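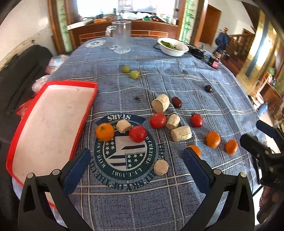

From: Niamh Dunne
To: Ornbridge list
Date: Feb 5, 2024
Subject: Re: [ornbridge] how many fruit-sorting examples before we train again?

Hello all, and thank you for the patience while I dug myself out from under my inbox!

Rekik wrote:
> We have 900 sorting examples as of this morning. I would like to stop
> at 1,000 and train on what we have. Do you see any reason to keep going
> past that? Also, is it worth using more than one kind of thing per
> table, or does it just muddy the labels?

I'm happy with stopping at 1,000, and I'd love to see the new model run before we all get too attached to a bigger number. What I would ask is that we spend the last batch on the mixed tables (the ones with tomatoes, little oranges, grapes and those pale cut chunks all out on the plaid cloth together) and leave the single-fruit ones alone for now. When I went through the failures from the September model, 11 of the 18 I looked at were the same mistake: it went for a small orange when it had been asked for a tomato. Both are round and both are shiny under a window, so I can't blame it too much, but it needs to see them side by side.

Please keep the cloth with the big STARS emblem in the rotation too. I know a couple of you wanted a plain one, and I did go back and forth on it, but the green and white printing gives the model something to get wrong, and I would much sooner find that out now than at Lappalainen's.

On the labels, no, I don't think mixing muddies anything as long as we name the thing being picked and where it is going. "Tomato to red-rimmed tray" is plenty. For the cut pieces, write "chunk" or "slice" and leave it there. Last time we had four different words for the same piece and I spent a whole evening merging them, with tea, but still.

Two small requests while I have you. Start each recording with the tray empty, and move the tray now and then, a bit of an angle is lovely. And if you drop something, carry on and pick it up again! Those recoveries are some of the most useful examples in the Gendus set, and I suspect a few of you are deleting them out of pride.

I'll merge whatever is uploaded and send the split round to the list before training starts. Write to me if the label sheet gives you trouble.

Warmly,
Niamh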